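Senbridge Racing will run a second car in the national endurance series next season, the team said on Monday. The entry will use the same Rokus chassis as the existing No. 10 car and will carry the number 100.

The team has raced a single prototype for the past three seasons and finished fourth in the championship this year. A second chassis was ordered in June and is due at the workshop before the first pre-season test. Drivers for the new car have not been named. The current lineup stays with the No. 10.
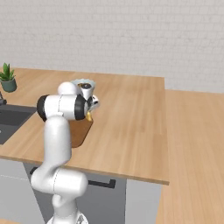

*White robot arm at a timber-look counter, with a pale brick wall behind.*

Netura, which has supplied engines to Senbridge since the team moved up from the GT class, will provide power units for both entries under an extended agreement. The terms were not disclosed. Jemal remains the tyre supplier.

Senbridge said the decision came down to data. With one car it has had to split its practice running between setup work and long runs, and on several weekends this year it went into the race without a full fuel stint on the harder tyre. Two cars will let it do both jobs in the same session.

## Workshop expansion

The team has taken over the unit next door to its present base, adding 639 square metres of floor space. The new side will house a second build bay, a larger parts store and a pit stop practice area. Work on the electrical fit-out has started. 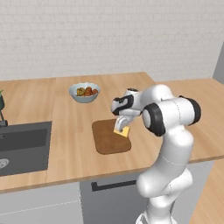

*The arm's two-fingered gripper points down toward the work surface.*

Recruitment is under way for race engineers, mechanics and a second strategist. Senbridge said it expects to fill most positions from within the domestic paddock, though it has also had applications from crew members working overseas.

The budget for the two-car program has been signed off for two seasons. The team did not say whether the new entry would carry a title sponsor, and a livery will be shown closer to the opening round.
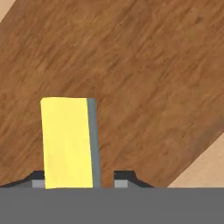

Testing is planned over four days, split between two circuits. The No. 10 will run on all four. The new car will join for the last two, provided the chassis clears its crash structure inspection and the spare gearbox arrives in time. If it doesn't, the team will shake the car down privately and go straight to the first race.

Series organisers have confirmed the entry subject to the usual scrutineering. It lifts the provisional prototype field to 14 cars, two more than started this year's final round. Pit lane allocations will be redrawn, and Senbridge will have adjoining garages for the first time.

The No. 10 covered 747 laps in race conditions this season and retired once — with a broken driveshaft at the night race, while running second. The team has since changed the part and said the revised version will be fitted to both cars. 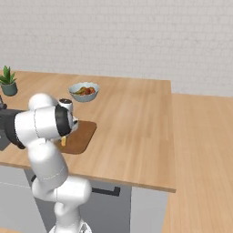
## Calendar unchanged

The series will again run over six rounds, with the longest race held at the end of the season. Entries for the opening round close a fortnight before the event. Tickets and camping passes go on sale once the support categories are settled.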